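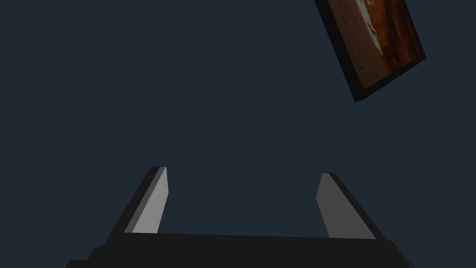 Senior discount at Prerkent pharmacy, anyone else asked for a "wellness check-in"?

derulby_gal
Posted 8/15/18
My mother is 66 and went to get her prescription at the Prerkent on Lusano Avenue. To get the senior discount she now has to sit through a questionnaire on falls, memory and whether she "feels safe managing money." She manages 350 rental units for a living. Has anybody been able to skip it?

oldfield1851
I skipped it. They charged me full price. So much for a discount "for our valued elders."

tmk_porch
I think you're both reading too much into it. My doctor asks the same things every year and I don't feel insulted. If it catches one person who has been falling and keeping quiet, fine by me.

derulby_gal
Your doctor is your doctor. The cashier asked my mother this with four people in line behind her. And who gets the answers? The form says "partners" and doesn't name one.

Boyer_Road
They started this in December at the Boyer store. I asked the manager where the memory questions came from and she said head office. I wrote to head office and got a coupon for hand lotion.

tmk_porch
OK, asking it at the register is bad. I'll give you that. I still don't see how the questions are ageist. Older people do fall more.

oldfield1851
Some do. My son has fallen off two ladders and they sold him a third one without a quiz. He's 41. Why does a birthday get you a memory test?

quietstairs
Has anyone seen proof that it does anything? The poster in my store says 578 customers "were supported." Supported how? Handed a leaflet? I'd want to know what was done for them before I clapped.

tmk_porch
Fair question. I don't know.

Boyer_Road
The leaflet has a list of walking tips on one side and an ad for their vitamins on the other. Draw your own conclusions.

derulby_gal
Mom moved her prescriptions to the little place in Derulby this morning. Two dollars more a month. They asked for her name and date of birth and that was it. I'm still writing to head office about the form, will post if I get anything besides lotion.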